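Teaching the arm its letters

Posted in March 2023 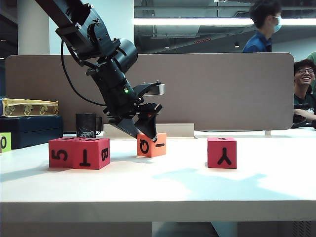 The arm above the orange Q, with a few of the red blocks nearby.

I promised an update on the arm back in October, and then summer got away from me, so thanks to everyone at the Prendbridge workshop who kept asking (nagging, really!) how it was coming along.

We call it Mitia, and the plan is still the same - it should find a lettered block, pick it up and put it down next to another one, until it can spell a short word all by itself. I spent a good while reading through other people's Moveo builds before we settled on anything, and I'd recommend the same to anyone starting out, even if you end up going your own way like we did.

Most of my evenings lately have gone into the last few centimetres above the table. Getting the fingers over a block is easy enough, but coming down square on it is another matter, and I've rewritten that bit of code 2 times now. I've also slowed the final drop to 90 steps a second from 200, and I'm much happier watching it at that speed, with my hand a little further from the off switch.

Next job is tidying up the cable down the side of the arm, and then I want to try different colours under the evening lights. I'll put the code up once I've cleaned out my grumpier comments.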